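Nudelküche Jomside: Eigenkontrolle Hygiene und Sicherheit
Rundgang vom 4. Mai 2026, vor der Mittagsöffnung
Geprüft: Tín Kim
Kommentare: alle, die meinen, sie müssten

1. Wareneingang und Kühlung

1.1 Kühlraum, Temperatur am Vormittag: in Ordnung
1.2 Tiefkühler, Türdichtung: Mangel
Die Dichtung hält, wenn man beim Schließen das Knie benutzt. Das steht so in keiner Bedienungsanleitung. Neue Dichtung ist bei Dascombe bestellt, seit März.
1.3 Schweinebauch abgedeckt und beschriftet: teilweise
Abgedeckt ja. Beschriftet mit »neu«. Auf dem Behälter darunter stand ebenfalls »neu«.
1.4 Rohes unter Gegartem gelagert: in Ordnung
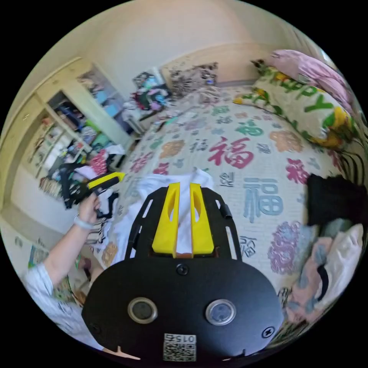 Puspita Rahman: Zu 1.3, der untere war vom Samstag und der obere vom Sonntag, das sieht man doch an der Farbe. Ich schreibe ab jetzt das Datum drauf, aber dann will ich auch einen Stift, der auf kaltem Deckel schreibt.

Stift bewilligt.

2. Brühe und Kochbereich

2.1 Brühtopf standsicher auf dem Hocker: in Ordnung
2.2 Kerntemperatur der Brühe beim Warmhalten: in Ordnung
Gemessen 75 Grad, mit dem Vasura-Thermometer. Das andere Thermometer zeigte 6 Grad an und ist damit in den Ruhestand versetzt.
2.3 Abkühlprotokoll Miso- und Salzbrühe: Mangel
Für zwei Abende fehlt der Eintrag. Für den dritten liegt er vor, allerdings auf einem Bestellzettel, zwischen Tisch vier und einer Portion Gyoza.
2.4 Nudelkocher, Ablaufhahn tropffrei: Mangel
Der Eimer darunter gilt nicht als Reparatur, auch wenn er inzwischen einen festen Platz hat.
2.5 Fettfilter der Haube: in Ordnung
Frisch gereinigt. Verdächtig frisch, aber ich frage nicht.
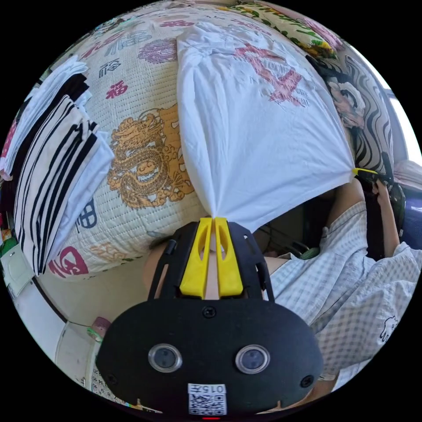 Textilien.

2.6 Topflappen trocken und ohne Brandlöcher: teilweise
Trocken. Wer mit dem Loch in der Mitte den Topf anfasst, merkt schnell, welches Exemplar gemeint ist. Bitte entsorgen und nicht wieder nach hinten in die Schublade legen.

3. Allergene und Speisekarte

3.1 Allergenliste am Tresen vorhanden: in Ordnung
3.2 Liste stimmt mit der Karte überein: Mangel
Die vegetarische Suppe enthält laut Liste kein Soja. Sie besteht zu großen Teilen aus Soja.
3.3 Eigene Kelle für die vegetarische Brühe: in Ordnung
Grüner Griff. Hing auch tatsächlich am grünen Haken.
3.4 Chiliöl, Lieferant Nambiar, Charge notiert: in Ordnung
Charge 547, zwei Kanister.

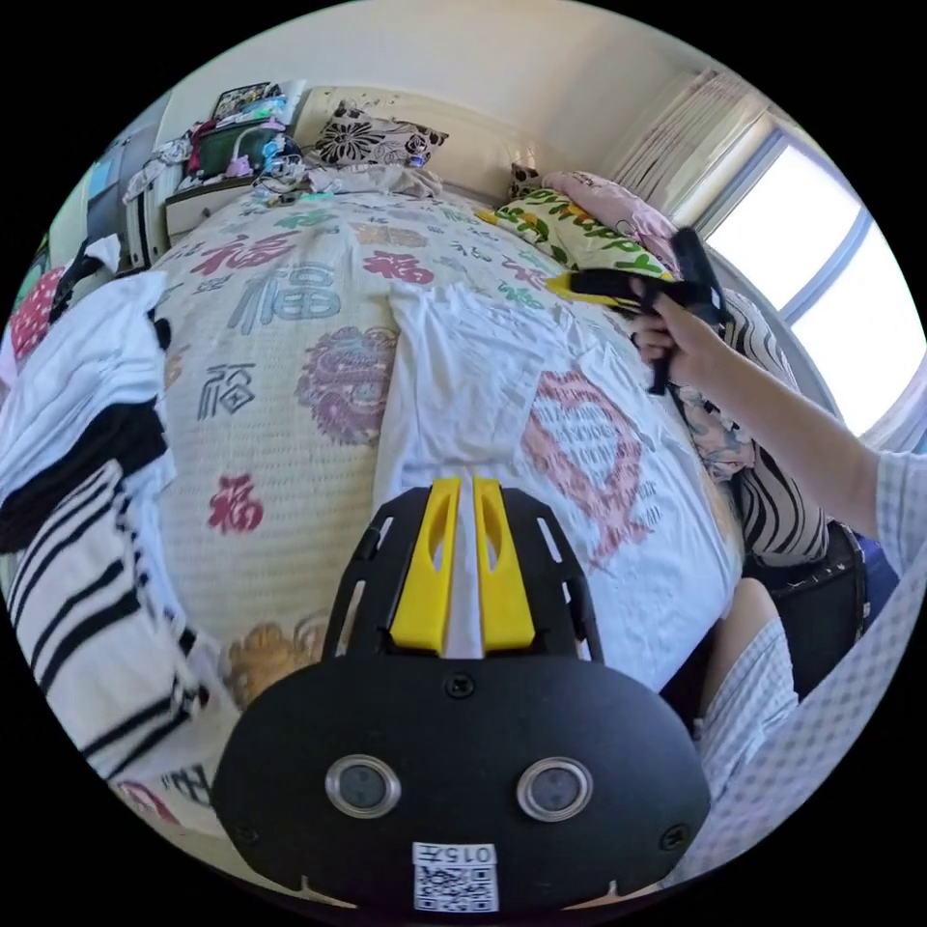 4. Gastraum und Fluchtwege

4.1 Hinterausgang frei: Mangel
Frei bis auf die Reissäcke. Die Säcke wurden während der Prüfung um einen halben Meter verschoben und versperren nun den Personal-WC-Zugang. Das ist zur Kenntnis genommen, aber nicht gelöst.
4.2 Feuerlöscher, Prüfplakette gültig: in Ordnung
4.3 Löschdecke griffbereit neben der Fritteuse: teilweise
Griffbereit für Personen ab 1,90 Meter.
4.4 Boden vor dem Tresen rutschfest: in Ordnung

Offene Punkte
Dichtung Tiefkühler: Tín ruft bei Dascombe an, diesmal vor der Mittagspause
Ablaufhahn: Angebot liegt vor, etwa 600 Euro, der Eimer war günstiger
Allergenliste: Puspita, noch heute, vor der ersten Suppe
Reissäcke: ins Trockenlager, zweites Regal unten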